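The Letter Shop at Prillincombe

The winter I turned forty-one I decided to learn to write, and I do mean from the very beginning! I could already sign for packages and fill in a tax form, of course. But my handwriting had been a mess since second grade, and when a card went up in the window of the old Flarnik bakery on Tuesday (LETTERS TAUGHT, ALL AGES, COME IN) I was through the door before I'd finished reading it.

The room still smelled of rye. There were 10 of us, and the teacher was a tall woman with chalk on her elbows who had once painted every street number in Prillincombe, all the way up to 314 Wallo Road. She loved that 314. She said the 4 had taken her a whole afternoon and she would have happily given it another.

"Tonight we do one letter," she told us. "Big and little. You'll want to rush off to B. Please don't!"

So we stayed with A, and oh, what a letter it is. You climb up the long side, you come down the other, and then you get to put the little bar across, like laying a plank over a ditch. 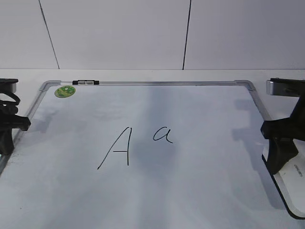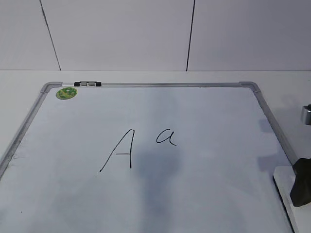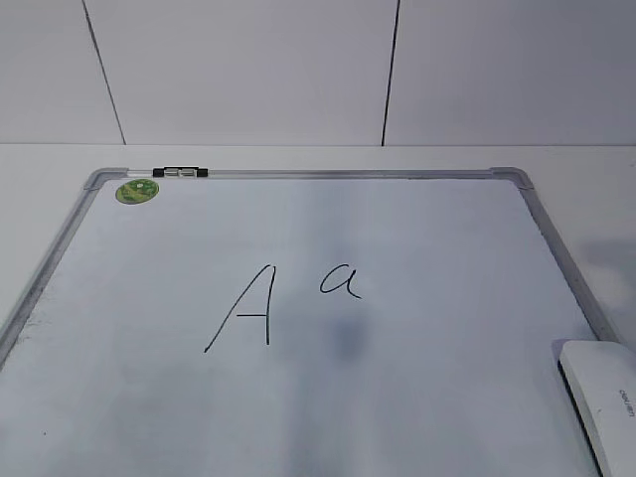

A big one and a little one, in thin black marker.

I went home and did pages of them. I did them on the backs of envelopes and on the bread bag. The small one gave me the most trouble, because my bowl kept coming out like a potato, and then one evening I let the tail flick out at the end and there it was, a real letter, cheerful as a duck!

My neighbor across the landing was keeping Ramadan that month, and after sunset she would bring over a plate of dates and sit at my table while the soup warmed. She looked at my rows and rows of A's and asked if she could try. Hers leaned the other way, like someone walking into wind. I thought it was wonderful and told her so, and she did 2 more lines before she went back to her own kitchen.

The next week she came to class with me. We sat by the oven door, where the warm spot used to be, and the teacher walked between the tables with her sleeves rolled up, stopping to admire a crossbar here and there.

"Now," she said, and she was practically bouncing, "who's ready for B?"

My neighbor already had the cap off her marker.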